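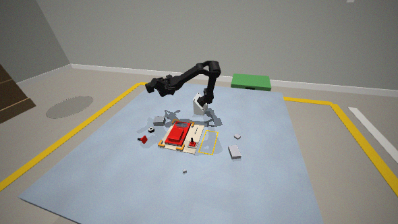
3.2 Collecte des messages et filtrage

Notre étude porte sur la circulation des rumeurs qui précèdent l'annonce d'un téléphone mobile. Nous avons choisi le cas du Vuno, appareil pliable attribué au constructeur Lullgate, dont l'existence a été évoquée pendant plusieurs mois avant toute communication officielle. Le corpus a été constitué à partir de deux sources : le forum Montoya, consacré aux téléphones, et l'agrégateur de nouvelles Wiltance.

La collecte initiale a donné 1319 messages. Nous avons d'abord retiré les doublons exacts, puis les messages qui reprennent seulement un titre sans commentaire. Après cette étape, il reste 755 messages, parmi lesquels 332 contiennent au moins une affirmation vérifiable sur l'appareil (taille de l'écran, autonomie, prix ou période de sortie). C'est ce dernier ensemble que nous appelons dans la suite le corpus réduit. La collecte a été arrêtée le 7 avril 2024.

Chaque affirmation du corpus réduit a été annotée selon sa source déclarée : document interne, fournisseur, brevet, ou absence de source. L'annotation a été faite par 2 personnes de manière indépendante, et les désaccords ont été discutés jusqu'à l'obtention d'un choix commun. La catégorie « fournisseur » a posé le plus de difficultés, car les auteurs des messages utilisent souvent ce mot pour désigner aussi bien un fabricant de composants qu'un simple revendeur.

3.3 Évolution temporelle

La figure 4 présente le nombre d'affirmations par semaine. On y observe une hausse nette au mois de décembre, qui correspond à la publication d'un brevet sur la charnière. Il convient de noter que cette hausse concerne surtout Montoya ; sur Wiltance, la réaction est plus tardive et de plus faible amplitude. Nous n'avons pas pu établir si les rédacteurs de Wiltance lisent le forum, mais plusieurs formulations identiques, fautes d'orthographe comprises, rendent cette hypothèse plausible. Elle est examinée dans la section 4.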